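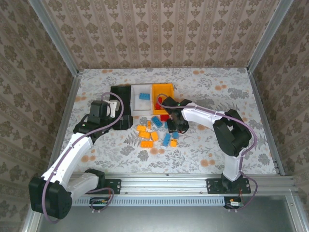

Feststead opens remote robot teaching to workshops and colleges

PRESS RELEASE
For immediate release

Feststead, which makes small robot cells for training and light assembly, has opened its teaching service to outside users. From January, workshops, colleges and small manufacturers can book time on a pair of robot arms and show them a task by remote control, without buying a cell or writing any code.

The service is called Pikness. A person sits at a desk with two hand-held leader arms, each the same shape as the working arm it controls. When the person moves a leader arm, the working arm follows. The system records the movement of every joint along with the view from the cameras, and each complete run is saved as one demonstration. A set of demonstrations is then used to train a control program that can attempt the task without a person at the desk.

The first task on offer is sorting toy building bricks by colour into open bins. It was chosen because it is cheap to set up and easy to judge. A brick is in the right bin or it is in the wrong one. It is also harder for a robot than it looks. Bricks lie flat, stand on edge or lean against each other, and the gripper has to come in from a different angle each time.

"People expect to spend their first morning reading a manual," said Nadège Chauvin, head of training at Feststead. "We give them the leader arms and ask them to pick up a brick. Most of the questions come after that, and they are better questions."

Feststead ran the service with 13 trial users before opening it more widely. Between them they recorded 4,000 demonstrations of the sorting task. Some of the trial users had worked with industrial robots before, and others came from packing, teaching and furniture repair.

The trial led to several changes. Early users tended to rush, and the recordings were full of short, jerky corrections that the trained program then copied. The desk software now shows the speed of each arm and marks any run in which a joint moved too sharply. The user can keep the run, trim it or throw it away. Runs in which a brick is dropped and picked up again are kept in a separate group, as they can be useful for teaching the robot how to recover.

The table covering and wall lining of the cell can also be changed between sessions. Patterned cloth and wallpaper are used as well as plain surfaces, so that the program does not come to depend on one background. Hywel Maddocks, who leads the engineering work on the cells, said this was a direct result of an earlier failure.

"We trained on a plain grey table and it was very good on a plain grey table," he said. "Then we moved it to a customer's bench and it reached for the wrong things all afternoon. We now change the cloth often. It costs very little and it saves a lot of trouble later."

The control software was written with Dollance, a software firm that makes tools for recording and replaying movement. Châu Tạ, who managed the project at Dollance, said the main work had been on delay. "If the arm lags behind your hand, you start to wait for it, and then the recording is of someone waiting. We spent most of our time getting that lag down to a point where people stopped mentioning it."

Users book in blocks of three hours. A block includes an introduction, use of both arms and a copy of all recordings made in that time. Feststead suggests 400 demonstrations as a sensible starting point for a simple sorting task, which most people can spread over several blocks. Recordings belong to the user and are not shared with others unless the user agrees.

Users may also send in their own parts for a session. Parts should be small enough for one gripper to hold and should not be sharp, oily or fragile. Feststead staff will check each set before it goes into the cell and will advise if a different gripper finger is needed.

A second task, folding small cloths with both arms, is being prepared and will be added once testing is complete.

Booking requests and press enquiries should be sent to Hiếu Hà at the Feststead training office. Visits to see the cells in use can be arranged on request.

ENDS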